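Spent the week moving our sim door tasks to the new planner at Castton. Notes as I go.

Old planner treated the door frame as one box, so anything going through the opening got rejected. Now each rail and jamb is its own collision shape.

Planning time went from 122 ms to 98 ms on the same 12 start poses.
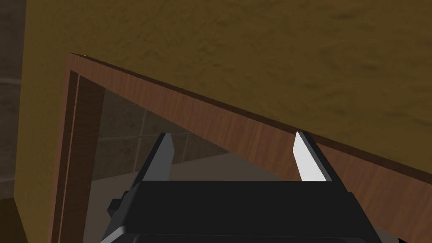
Clearance to the top rail is still a fixed number in the config. Ylva Lunde wants it per link, with a smaller value for the fingers. I'll try that next and push the branch to Grevum when the tests pass.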